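Short Game Basics, Session 3: Reading the Green and Controlling Pace
Tessier Golf School, spring course handout

Welcome back! Last time we worked on grip and setup, so bring your putter and please go over the alignment page again if it felt shaky. Today is all putting, and it's my favorite session of the whole course, because you can improve so much without hitting the ball any harder or buying a single new thing.

Why pace comes first

Most new golfers worry about the line. They crouch, they squint, they walk to the far side, and then they knock the ball way past the hole. Line and pace are tied together. A putt hit firmly takes less break and a putt hit softly takes more, so until you've decided how fast the ball will be rolling when it gets to the cup, you can't really choose a line at all.

Try to picture a ball that would finish just past the hole if it missed. That gives you a tap-in coming back, and it still lets the ball drop in from the side. Beautiful when it happens!

Reading slope

Start looking before you reach the green. Walking up from the fairway you get the big picture: where the high ground is, where the water would run off after a storm. Once you're standing over the ball all of that gets much harder to see.

Then look from behind the ball, low down. Then look from the side, on the low side of the putt, to judge uphill or downhill. Pay most attention to the last stretch near the cup. The ball is slowing there, and that's where the break really grabs it.
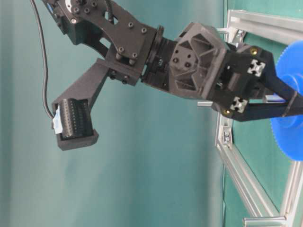
Maricel Panganiban wrote after the last course that she had been reading every putt from behind the ball only, and that checking from the low side fixed her uphill putts in one weekend. She still leaves the downhill ones short, she added, and would like a drill for those.

So, a drill for downhill putts! It's called the ladder. Put a tee at 6 feet, another a step farther on, and another a step beyond that. Putt downhill so the ball stops at the first tee, then the second, then the third, then work your way back. Keep the same rhythm each time and let the length of the backswing do the work. If a ball runs past, go back to the first tee and start over (yes, it's annoying, and yes, it helps).

Homework before Session 4

Hit 100 putts over the week. They don't have to be in one go. Half should be ladder putts and the other half short ones, straight in, with your full routine every time. A hallway carpet is fine for the short ones.

On the course, write down your number of putts per hole and mark the ones where the first putt finished short. We'll go through the cards together at the start of class.

Session 4 is chipping, on the practice green beside the first tee. Bring a wedge, a 9-iron and a few old balls. Questions in the meantime go to Blandine Sabatier at the front desk.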